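Section 2: Planning and budgeting your two-arm cell

Read this section before you order anything. Most of the fun of an Avska two-arm cell starts when the arms are bolted down and moving, but an afternoon with a tape measure and a spreadsheet gets you there much faster. If you already have a cell from Rivside or another workshop and only want to add a second arm, go straight to 2.3.

You will need: a tape measure, masking tape, the price sheet from your dealer, and the things you want the arms to pick up. Yes, the real things! Bring them to the table now.

2.1 Pick the job first

1. Write down one job in one sentence. "Put a phone in its case" is a great first job. "Handle small electronics" is too wide to price.

2. Gather the objects and measure each one at its narrowest and widest. Write the widest gripping width at the top of your sheet. It decides which fingers you buy.

3. Sort the objects by feel: hard and slick, soft and bendy, or in between. Soft items such as silicone cases fold when squeezed, so add a second set of finger pads to the budget.

4. Decide how many cameras you need. We recommend one fixed camera looking across the table and one at each wrist. A wrist camera gets you wonderfully close to the work, but parts of the rig can pass right through its view, as the light-gray bar does in the wrist view after this step. Try the camera position with a loaner before you commit to a bracket. Reuter lends a wrist camera for 14 days, and it's well worth asking. 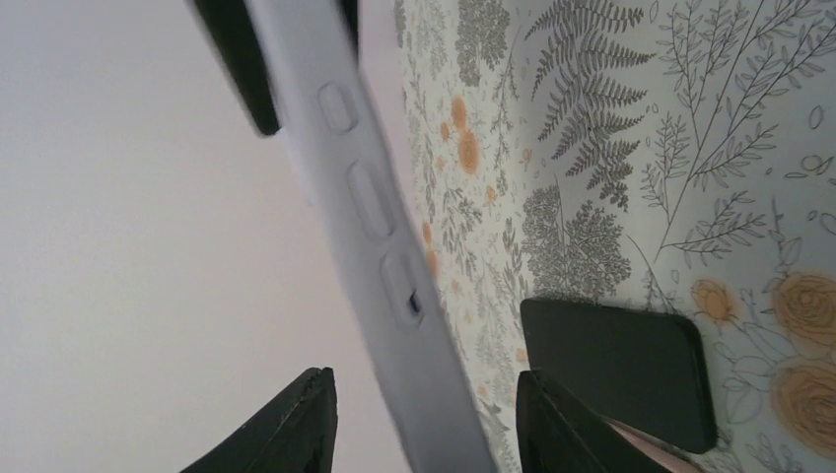
5. Choose a mat or table covering. Plain mats are cheap and easy to replace. Patterned ones give the cameras a busier background, and if your finished system has to cope with real desks and kitchen tables, you may want that from the start. Buy two of whatever you choose and keep one rolled up in the dark.

Note: Dark objects can look very flat from the wrist. If most of your objects are black or charcoal, budget for an extra light before you budget for a better camera.

2.2 Measure the space

1. Tape the outline of the work surface on your bench or floor. Stand where the operator will stand and reach in. If you can't comfortably pick up an object at the back, you will be grumbling every time you reset the job.

2. Leave 12 inches clear in front of the mounting rail for your knees, your hands and the cables.

3. Decide whether you want walls. Pale side and back panels make the lighting more even and stop a rolling part from ending up under the radiator. They add to the price and they make the cell harder to get through a door, so measure the door too.

4. Mark both arm bases on the rail. In the layout we like best for shared work, both arms mount along the near edge and reach toward the middle. Each gets its own side of the table, and they meet over the object.
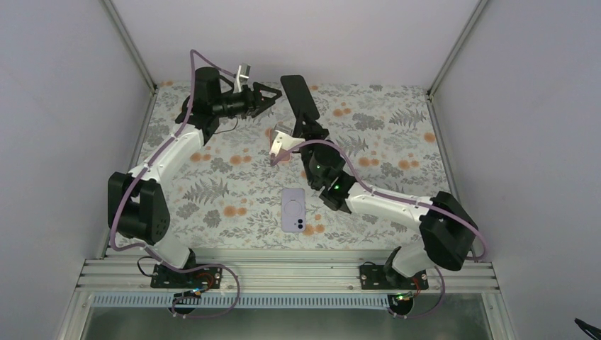 Photo: Gheorghița Coman

5. Walk the cables before you price them. Follow the arm from the wrist to the base with a piece of string, leave slack at every joint, and then cut the string and measure it. The purple cable in the photo above is held along the arms with white clips and has a loop hanging below each base. Clips cost next to nothing, so order a full bag of 30 even for a single arm.

6. Add cable channel for the width of the rail. Perforated channel lets you drop a wire out wherever you need it, and you will be moving wires – everyone does in the first month.

CAUTION: Two arms that can meet in the middle can also hit each other in the middle. Put an emergency stop for each operator position in your budget. Do not treat it as an option to add later.

2.3 Build the budget

Set up your sheet with these lines, in this order:

Arms and base plates
Rail and frame
Grippers and spare fingers
Cameras, brackets and lenses
Control boards and power
Cables, clips and channel
Panels, mat and lighting
Test objects
Spares and surprises

1. Fill in the arms first. It's tempting to choose the biggest model you can afford. Please don't! A smaller pair with money left over for fingers and cameras will do far more for you.

2. Price the frame as a kit and as loose extrusion. Hotico sells both. Loose extrusion is cheaper if you own a good saw and have a patient friend. The kit comes cut and tapped.

3. Give test objects a line of their own. You want several of each thing the cell will handle, in different colors and finishes. Old phones and cases are perfect, and coworkers are usually delighted to empty a drawer for you.

4. Put 20 percent of the total into spares and surprises. Fingers wear, connectors get pulled, and a bracket that looked right on the drawing will turn out to need one more hole. If you get to the end of the project with this money unspent, buy a second light.

5. Check lead times against your start date. Orders placed in November often ship after the holidays, and the arms usually arrive before the rail does.

Note: Ask every supplier whether brackets and fasteners are included. A quote that leaves them out looks lovely until you try to mount something.

2.4 Rehearse before you buy

Here is our favorite step, and it costs almost nothing.

1. Lay out your objects on the taped rectangle in the positions you expect to use.

2. Hold one object between two rulers, the way the gripper will, and move it toward the place where it has to go. Watch for anything in the way, including the neighboring objects.

3. Hold a phone camera near your wrist and record a short run. Play it back and ask what you can still see once something is in the grip. A tall object held upright covers a good piece of the view. You may decide to shift the camera bracket or set the other objects off to one side, where they stay visible past the one you're holding.

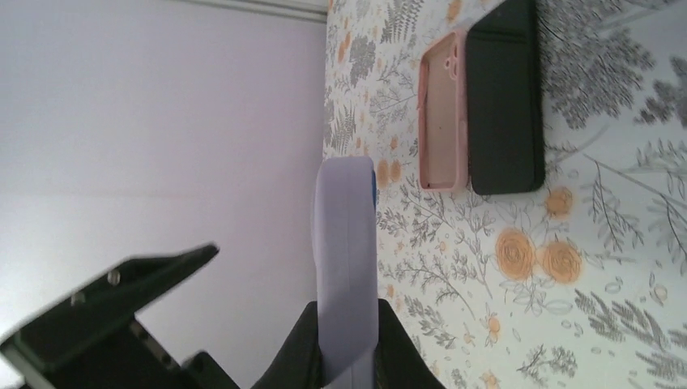 Fig. 2-3. Wrist view with a lavender-gray object in the gripper. Pink case and black phone on the patterned surface.

4. Repeat with your softest object and your slickest one. Change the finger or pad line on your sheet if either gives you trouble.

5. Write the final object positions on the tape and take a picture of the layout. Send it to your dealer with the order form. They can check reach for both arms from it before anything ships.

When the sheet is filled in and the dealer has confirmed reach, go on to Section 3, Unpacking and mounting the rail.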